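Teleop demos, buns from steamer to plate, left arm keeps drifting

Eirini Antoniadis
October 2019

Hi all, trying to record demos by remote control on a two arm setup. Task is simple on paper. Left arm takes the lid off and holds it, right arm moves the buns to the plate one by one. Got 45 runs so far and binned 19 of them. Main problem, while I'm busy with the right hand my left one sinks and the lid goes with it.
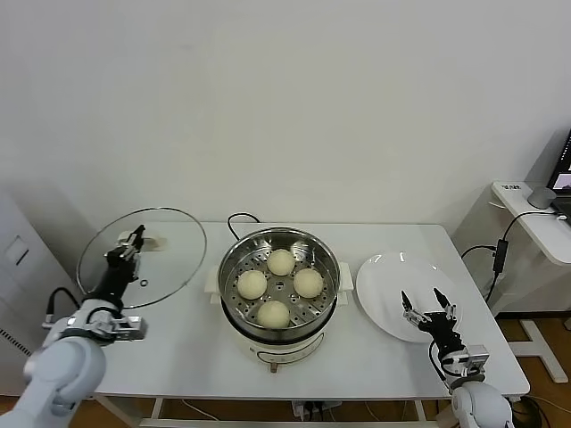 Second thing, no idea how hard to close on a bun. Too soft and it slips, too hard and you get a dent. Do I keep the slippy ones if I recover? Software is Wulia, if that matters.

Van Wyk
Clutch the left arm!! Wulia has a hold pedal, its off by default, look under input settings. Lid up, press pedal, left side freezes, then you only think about the right. Release before you put the lid down or it jumps.
Slips: keep them if you regrasp within 5 seconds or so. Ours got better at recovering once we left those in. Bin anything where the bun goes on the floor.

skakex
just guide it by hand, remote is a pain

Canance
Hand guiding two arms at once needs two people and then your own hands are in all the camera views, so I wouldnt. Agree with the pedal. For grip, set a closing limit in the software and stop doing it by feel, I did 15 practice grabs on a bread roll befor I recorded anything. Also start each run with the right gripper open and in the same sort of place, mine were all over in September and had to be redone.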